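Search the notebook
Search
Go

March - bench notes, seed store
Posted by the drying room desk, Grenstead

Picked up where I left off with the De Graaf beans. Germination on the old lot is still poor. I had blamed the lot, then the compost, then the heated mat, and have now got as far as the thermometer, which reads 2 degrees higher than the other thermometer. Which of them is lying is a question for a third thermometer, and we don't own one.

Moisture first. The silica gel in the big jar had gone pink right through, so whatever was in there has been sitting in ordinary Grenstead air with a lid on. Gel into the oven at 122 until it went blue again. Somebody had left a baking tray of flapjack on the shelf underneath. It is now very dry flapjack.

Re-dried the Urura squash alongside the beans. Squash seed is a nuisance because the papery skin lets go halfway through and gets into everything, including the balance. Tared, weighed, swore, brushed out the pan, tared again. Lot weight 305 g before drying. Will weigh again when the snap test says so, and not when I get bored, as happened in the last round.

Snap test, for whoever reads this next: squash should break, beans should shatter under a hammer. If a bean squashes it goes back in. Please use the bean hammer. The other one is for the shelving and has oil on it.

Tavau chillies arrived in a paper envelope inside a paper envelope inside a carton you could post a cat in. The label says 4,000 seeds. I am choosing to believe it. Put them straight on the rack, gloves on, and then rubbed my eye with the glove. Half an hour lost at the sink.

Packing. We're still arguing about foil against plastic for the working stock. My view, which hasn't changed since it was last ignored:

Foil for anything going in the freezer. Glass for anything we open less than once a season. Zip bags for the stuff that's in and out all week, with a sachet of gel in each, and the bag replaced when the zip starts to feel gritty. Gritty means chaff in the track. A dry paintbrush gets most of it out. Blowing on it puts your breath in the bag, so don't.

Write the lot name on a slip and put the slip inside as well as on the outside. Marker rubs off. We have one jar known to all as "probably leeks".

Still to do: borrow a thermometer. Second germination test on the De Graaf, on paper this time, off the mat. Find out who has the small sieve. Order gel. Apologise re flapjack.

Comments

bench2: The small sieve is in the potting shed holding up the window.

mossy_k: Paper test for beans works better rolled up and stood on end, the roots have somewhere to go. Flat ones went mouldy on me every time.

leekwatch: They're onions. I sowed some.

bench2: Apology accepted. Ate it anyway.
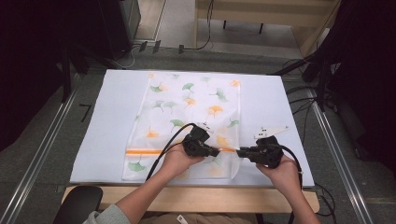 Zip bag, ginkgo leaf print, orange seal.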